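Hemoma Forum > Kitchen and Table > Small Spaces

Bread on a green cutting mat, yes or no?

10 replies, 610 views

latifa_shehata
Posts: 128

Hello everybody. I have a question which may be a little silly, but my brother-in-law and I do not agree about it, so I bring it to you.

I have a small table which I use for paper and fabric work. On it there is always a green cutting mat, the kind with the grid and the diagonal lines. In the morning I also take bread at this table. The rolls go in a pink bowl, and the flat bread usually stays on the mat next to it, as the bowl is too small for everything. He says this is not clean and that I should take the mat away each time. I say the mat protects the table and I wipe it after.

Do you eat on your cutting mat? And if not, what do you put on top of it?

Odile_R
Posts: 528

I would not do it, sorry! My mat has taken so many blades that there are small lines everywhere, and crumbs go inside them. Also I use glue on mine. A wooden board on top costs very little and you can carry it to the kitchen with the bread still on it.

chin_street
Posts: 1,771

I have eaten on mine for years and I am still in good health. But I keep one side for work and the other side for the table. When the plates come, I turn it over. Maybe this is a solution for you if your mat is printed on both sides.

Odile_R
Posts: 528

But chin, then the work side lies on your table, and the food side lies on the same place the next day. You only move the glue to another place.

chin_street
Posts: 1,771

I wipe the table too. It is not an operating room.

PascalTanguy
Posts: 86

For me there are two separate questions. The first one is if the bread touches the mat. The second one is if the bowl stands on the mat. The second is no problem at all; a bowl can stand on anything. The first I would avoid, and mostly for the crumbs. The crumbs of flat bread are dry and sharp, and if you cut paper on them later, the paper does not lie flat and the knife jumps. I lost a nice piece of card like this.

Latifa, what size is the bowl, and how worn is the mat? It is difficult to say more without seeing it.

latifa_shehata
Posts: 128

Thank you all, I did not expect so many answers before lunch. Pascal, I have not measured the bowl. Please look for yourself:
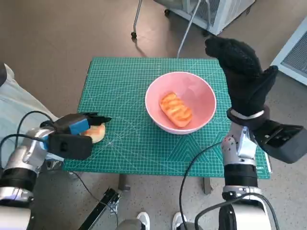
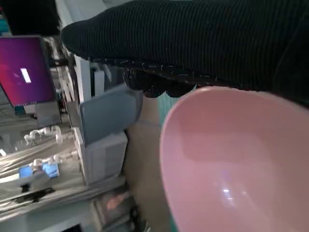 Skistell, August

The bowl is the same one I wrote about, and in the first picture you see how the two breads are divided. The roll is in the bowl and the flat one is on the left edge of the mat. This is our usual way, more or less. In the second picture the bowl looks bigger because it is so close, but I would not call it a family bowl. Two rolls fit, and with three the top one falls out when you take the one below.

The mat has some light marks. I bought it in Viment when I started with the lampshades, and I change the blade often, so it did not suffer too much. I do not use glue on it, only paper clips and pins.

The table is small, as I said. If I put a board on the mat and the bowl on the board, I think the bowl will be too high and my elbow will find it.

PascalTanguy
Posts: 86

Thank you, now I understand better. The mat is in better condition than I imagined. I see faint scuffs but nothing that frightens me.

I keep my opinion about the flat bread. It lies just at the edge, and from there the crumbs will go to the floor as well as on the grid. Why not a shallow plate under the flat bread only, and leave the bowl where it is? You need no board and your elbow is safe.

Odile_R
Posts: 528

No glue is good to know, so I take back half of what I said. The other half I keep. Pins near bread! Please count your pins, Latifa.

I like the pink with the green, by the way. And what is this roll? The top has such a beautiful shine and the lines are so regular. If you make them yourself I want to know how. Mine come out dull, even with egg.

latifa_shehata
Posts: 128

Odile, the pins live in a tin with a lid, I promise.

I can tell you how I do the shine when I bake rolls of this shape. I mix one yolk with a spoon of milk and a very small pinch of salt, and I wait ten minutes, so the salt can make the egg thinner. Then I brush once before the last rise and once again just before the oven. For the lines I use the same type of blade as for the paper (a new one, which never goes back to the paper). I hold it almost flat and I cut across, always in the same direction. If the dough sticks, I put the rolls in the fridge for a quarter of an hour first.

Pascal, a shallow plate could be possible. I have one from my mother, but I think it is wider than the place that is left.

chin_street
Posts: 1,771

Or put the flat bread in the bowl too, standing against the side like a letter in a box. Then the roll keeps it in place. I do this with toast.

Odile_R
Posts: 528

Standing bread dries faster. But for one breakfast it does not matter, I agree with chin for once.

The two brushes are new for me. I always did only one, before the oven. I will try on the next baking day and report in the bread section.

latifa_shehata
Posts: 128

I tried the idea of chin this morning. It works with half a flat bread. With a whole one it bends over and lies on top of the roll like a hat, and my brother-in-law asked if this was the hygienic version.

I measured the free place on the left also. The plate of my mother is too wide by two fingers. I will look for a smaller one at the Saturday stalls, something plain that does not fight with the pink. If somebody has one to give and lives near Skistell, please write to me. I can pay with rolls.

PascalTanguy
Posts: 86

I have a white saucer without its cup, around 15 centimeters. Message sent.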